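Two Winters of Less Water

The reservoir above Hindulthorpe was down to 72 percent at the end of June, which doesn't sound bad until you remember that it used to be full at that point in the year. We've now had two dry winters in a row. I've lived here long enough to have stopped paying attention to the water level, and I suspect most of my neighbors had too.

What changed my mind was a drive up to Gruverau. The snow there used to last into late spring and feed the Manalo all summer. The upper stretch of the river was low enough that I crossed it in ordinary shoes. A farmer's sign at the bridge asked people not to park on the bank, and the bank was twice as wide as I remembered.

I don't want to argue from one walk. Weather varies, and a bad pair of years can be only that. But the town's plans still assume the old winters. The new homes on the Casetti side were approved using flow records that stop before the dry spell began, and 800 households will be drawing on the same supply by the time they're finished.

The part I find hard is that the sensible fixes are dull. Old pipes leak, so replace them. Lawns drink a lot in July, so plant something else. Charge more for heavy use and leave the basic amount cheap. None of this needs new technology, and most of it has been in council papers for years.

I've made a few changes at home – a rain barrel, a shorter hose, no grass at the front. They save a little. I'm not under the impression that my barrel makes up for a missing snowpack. 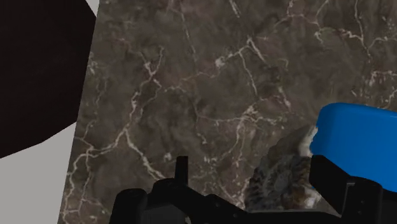 Written by the site owner
Blogger, walker, ratepayer

There's a public meeting on the supply plan next Wednesday at 5. I'm going, mainly to ask why the flow records haven't been updated. If the answer is money, I'd like to hear how much. If the answer is that the newer numbers would hold up the building work, I'd like to hear that said out loud too.

I'll post my notes afterward. The last meeting ran long and I left before the questions – this time I'm bringing a sandwich.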